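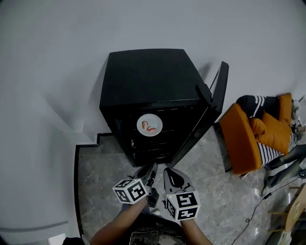 Fridge task with both grippers in hand, door open and a plate on the shelf.

Biltovier equipment plan and data card

Last edited October 2, 2022

This README covers two things: what is in the Biltovier household recordings, and what we need to buy to carry on making them at a second site. They are kept in one file because the second depends on the first. If you only want the spending, go to "Cost of the second station".

What the recordings are

A person does a household job with a hand-held gripper in each hand. Each gripper carries its own camera, and a further view is taken from head height. The jobs use ordinary furniture and kitchen goods. The set was made at the Muvdale flat over 33 sessions. The second site will be in Pleven, with the same jobs and different rooms.

Folders

sessions/ holds the recordings, one folder per session
calibration/ holds the camera and marker files, one per gripper
tasks/ holds the short written instructions given to the person recording
purchasing/ holds quotes, delivery notes and the asset list

If a gripper is swapped during a session, start a new session folder. The calibration file goes with the gripper and must not be copied to its replacement.

What one station needs

2 hand-held grippers with cameras
marker cubes, printed and fitted to the grippers
one head-height camera and its mount
one laptop with enough ports for all the cameras at once
storage for a full day of recording, plus a second copy
chargers and long cables
one set of household props

Spare fingertip pads are not in this list. They are consumables and come out of the running budget.

Cost of the second station

The Aksoy quote for a full station, without laptop and props, comes to 3,684 euros including delivery to Pleven. The price holds until the end of December. The laptop can be moved over from Muvdale, where one is sitting unused. Props should be bought locally and claimed as small items.

We looked at ordering 4 grippers so that the new site would have a complete spare pair. The present plan is to order only the pair and keep the existing spare in Muvdale, to be posted when needed. The weak point is the time in the post. If Pleven starts recording every day, the question should be opened again.

Fingertip pads
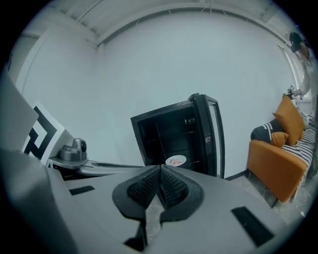 View from a gripper camera. Textured pads closed in front, fridge and sofa behind.

The pads have a fine raised mesh inside a smooth rim. Check the mesh before each session and replace both pads together. One new pad against one worn one changes how thin things such as plate edges are held, and we would like that kept out of the data. Order pads by the bag. Single pads cost nearly as much once delivery is added.

Choosing the furniture

The fridge is the largest prop and needs the most thought. For Pleven, look for:

a small free-standing model, light enough for one person to move
a door that opens far enough for both hands to work in front of the shelves
wire or slatted shelves that lift out
a height that can be reached without kneeling

A second-hand fridge is fine. It does not have to match the one in Muvdale, and a different colour would be useful. Any seating can be borrowed. Allow a clear strip of floor in front of the fridge, wide enough for a person with both arms out, and measure it before signing for the room.

Known limits of the data

The Muvdale recordings all come from one flat, so walls, floor and furniture repeat. More than one person may be in view. The wide lenses bend straight lines near the edges of the picture, and the files are stored without correction. Dark shelves inside a dark fridge lose detail towards the bottom. A small battery lamp has been added to the props budget for trial in Pleven.

Still to do

Get the delivery time from Aksoy in writing
Confirm who signs for the goods in Pleven
Move the asset list over to the new numbering
Ask for a price on a hard case for the grippers
Update calibration/ once the new pair has arrived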